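# Setting Up a Naloxone Access Point in a Small Workplace

Last revised in December. Written for site managers and safety leads who have been asked to put naloxone on the premises and need a procedure to follow. It covers nasal spray only. Injectable forms need different storage and different training.

Local law controls who may hold and give naloxone. Check with your state or county health department before step 1 and keep their answer in writing.

## What you need

- Nasal naloxone, at least two doses per access point
- A wall box or cabinet that does not lock
- A breathing barrier and two pairs of gloves per box
- A printed instruction card, large type
- An inspection log, paper or electronic
- One named owner and one backup

Start with two doses per box. Larger sites can stock four.

## Step 1: Pick the location

Choose a spot that a person can reach from any work area in under two minutes at a normal walk. Walk the route yourself, from the farthest point, during a busy shift. Do not use the floor plan to estimate it. Doors with badge readers add time, and visitors can't open them.

The box should be next to the AED if you have one. At the Skeltham site we first put it in the first aid room, which was locked after 6 p.m., and had to move it within a month.

Avoid these places:

- Exterior walls that get direct sun
- Above radiators, ovens or compressors
- Inside vehicles
- Restrooms, unless there is a second box elsewhere

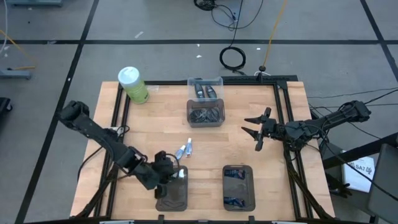 Once the location is fixed, record it on the emergency map and in the onboarding packet. Use the same wording in both. "North corridor, left of the AED" is enough.

## Step 2: Check temperature

Read the storage range printed on the carton and write it on the inspection log. Products differ, so do not copy the range from another site's log.

Put a min/max thermometer in the empty box for one full week. If the reading goes outside the range at any time, including nights and weekends when the heating is off, move the box and repeat the week. At Varell the corridor box passed and the loading dock box failed on the second night. The dock box now hangs inside the dispatch office.

Do not freeze the product. If you think it has frozen, replace it and follow the maker's instructions for the old units.

## Step 3: Stock and label

1. Check the expiration date on each dose before it goes in the box.
2. Write the earliest date on a sticker on the outside of the door.
3. Place the doses in front, with the barrier and gloves behind.
4. Tape the instruction card to the inside of the door.
5. Close the door with a breakaway seal. A broken seal tells the inspector that someone has been in the box.

Leave the spray in its sealed package. Do not test or prime it. Most nasal units hold a single dose, and pressing the plunger uses it up.

## Step 4: Write the card

Keep the card short. Ours has 104 words, down from a first draft that filled both sides of a sheet. The order is:

1. Shout the person's name and rub the breastbone hard with your knuckles.
2. No response, or slow or no breathing: call 911. Put the phone on speaker.
3. Lay the person on their back, tilt the head back, and give one spray in one nostril.
4. Give rescue breaths or CPR as the dispatcher directs.
5. No response after two to three minutes: give a second dose in the other nostril.
6. If they are breathing on their own, roll them onto their side. Stay until help arrives.

Add a line saying that naloxone can wear off before the opioid does — the person can stop breathing again and should be seen by medical staff even if they wake up. Compare the finished card with the leaflet in your carton and follow the leaflet where they differ.

## Step 5: Train staff

A session takes 30 minutes. Use trainer units with no drug in them, and have each person handle one. Watching a video alone is not enough to count as trained on our sites.

Cover the following:

- Signs of overdose: pinpoint pupils, blue or gray lips, gurgling or snoring sounds
- Where the box is, with a walk to it
- What to tell the dispatcher
- What to expect on waking, including confusion, vomiting and anger

Lautaro Henríquez runs these for the Herrera office every Wednesday at shift change. He caps each group at eight so that everyone gets a turn with the trainer unit. Sites with more than 50 employees should train at least two people per shift.
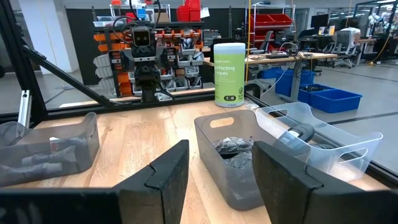
*Work area with a wooden tabletop and plastic containers.*

## Step 6: Inspect

Inspect monthly. The owner checks the seal, the sticker date, the dose count, the gloves and the thermometer reading, then initials the log. If the owner is out, the backup does it the same week.

Reorder 90 days before the earliest expiration date. Keep the current stock in the box until the new stock is in hand.

## Step 7: After use

- Replace the doses the same day. Hold one spare set in a separate place for this.
- Write down the time, the number of doses given and who called 911. Do not put the person's name in the inspection log.
- Offer the responder time off the floor and a contact for counseling.

Send corrections to this procedure to Danang Entili at the Grarel safety desk, with the step number in the subject line.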